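5.3 Choosing a first chore for the arm

This section applies to arms running Wevoto release 11 or later. Complete the cell check in 5.2 before you start. If the arm was moved since the last check, repeat it.

Tidying mixed items out of a bin is the chore most owners ask for first. It works today, within limits. Folding laundry, loading a dishwasher and clearing a set table do not work well enough to leave running, and Wevoto has no chore file for them. At our Anudcombe test house the table-clearing trial was stopped in October and has not been restarted.

1. Open the Chores tab and select Bin to Bin.

2. Set Speed to 50. Do not go to 100 until the arm has finished a full session at the lower setting.

3. Set Source to Front and Target to Rear.

4. Place the items in the source bin by hand. Keep them below the rim.

5. Stand outside the marked area and press Start.

6. Watch the first 60 picks. Press Hold if the arm tries for the same item three times in a row.

Note: Hold keeps the fingers closed. Use Release to drop the item.

Note: If you use the Dobre hand, load its grip table before step 2. The Nilititz hand loads its own.

CAUTION: Never reach into either bin while the status light is green. Press Hold first, then wait for the light to turn amber.

CAUTION: Do not use glass, knives, batteries or anything holding liquid.

5.4 What to put in the bin

Start with rigid items that have a simple outline. Blocks and balls are the easiest. Add soft or odd-shaped items one at a time, and write down which ones fail – the log records a missed pick but not the reason for it.

A household mix is harder for the arm than a shop-floor tray of matching parts, and you should expect it to be slower than a person for now. Each item asks for a different grip, and the arm has to choose one before it touches anything. Include at least one item from each group in table 5-B: rigid, hollow, soft, and irregular. A good practice load has a ball, a plastic cup lying on its side, a mesh bath pouf with its cord loop left hanging out, and a toy dinosaur, spread over the bin floor with some space between them. Leave the cord loop as it falls. Tucking it in makes the pick easier and the result less useful.
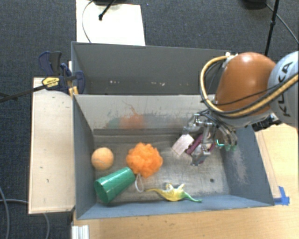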